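Refilwe Kruger
2025-01-03

Spent the holidays sorting out how our household keeps paper. Posting what worked, in case you have the same drawer we had.

We moved to Inthorpe in April and brought 2 file boxes with us. One was bills. The other was everything that had ever looked important.

First pass: I only pulled out what belonged to the old apartment. Lease, meter readings, the long argument with Potgieter over the deposit. It went into one envelope with the end date on the front.
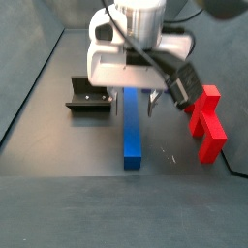 Second pass was manuals. I looked each one up online before tossing it. Most were there. The boiler one wasn't, so it stays.

I ended up with 688 sheets to keep and 700 to shred. I didn't believe it either, so I ran the keep pile through the scanner counter again. Still 688.

The scanner is slow – I did one folder an evening and stopped when I got bored.

File names: year first, then who sent it, then what it is. I tried putting the topic first and couldn't find anything.

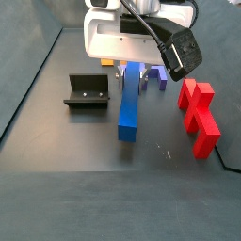

Photo: Clestetti

Things I kept on paper: birth certificates, the deed, the car title, my grandmother's letters. They're in the bedroom closet now, top shelf.

My sister asked about tax returns. I keep those on paper too – ask your own tax person how far back to go.

Next up is the photo box. I'm giving it until spring.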